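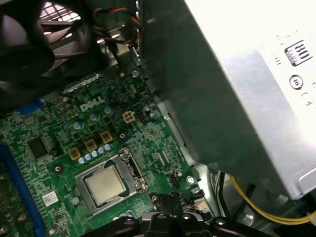
Drying and storing ski gear in a rented chalet

These notes cover the boot room, the kitchen and the workbench in a self-catered mountain rental. They assume a stay of a week, electric heating and one shared drying area.

Boots

Remove the liners every evening. A liner left in the shell holds moisture at the toe, where there is little air movement. Loosen the laces or straps, pull from the heel and stand the liner upright on a rack.

Do not place liners on a radiator. Heat-mouldable foam begins to deform well below the temperature of a panel heater on its top setting. A room at 20 degrees with a fan running will do the job overnight.

Buckle the shells on the loosest catch once they are dry. Shells stored open take a set, and the overlap on the lower shell can stop closing properly.

Gloves and mitts

Hang them cuff down for the first hour, then turn them cuff up over a peg. Leather palms need a thin coat of wax or balm mid-week if the snow is wet. Apply it to a dry glove with a fingertip, work it into the seams and wipe off the excess.

Edges and bases

Wipe skis down with a cotton rag before they go in the rack. Rust forms on edges within hours in a warm boot room. Light orange spotting comes off with a gummy stone, used along the edge in one direction only.

For touch-up waxing, clamp the ski base up and fix the brakes back with a rubber band. Set the iron to the temperature printed on the wax. If the wax smokes, the iron is too hot. Keep it moving from tip to tail, leave the base to cool to room temperature, then scrape with a plastic scraper and brush out.

Side edges at 2 degrees suit most rental skis, but check with the shop before filing anything you have hired. Thijs Koster, who tunes for the Torneo hire desk, asks that customers leave file work alone and bring the skis back at lunch.

Kitchen at altitude

Water boils at a lower temperature at height, so dried pasta and pulses take longer than the packet says. Start tasting pasta at the packet time and expect to add a few minutes. Dried beans are not practical without a pressure cooker. Use tinned.

For cakes, cut the baking powder slightly and fill the tin no more than halfway. Binta Edet's oat slice for the lunch bag uses 300 g rolled oats and 85 g butter, pressed flat and baked until the edges colour. It travels well in a jacket pocket and doesn't freeze solid on the lift.

Vacuum flasks should be filled with boiling water, left to stand for five minutes, emptied and refilled with the drink.

Summer storage

Coat bases with a thick layer of soft wax and do not scrape it. Store skis flat or hung by the tips, out of direct sun. Check them in August, while the workshops are quiet and can still turn a repair around before the season.

Keep goggles in their cloth bag away from solvents and fuel.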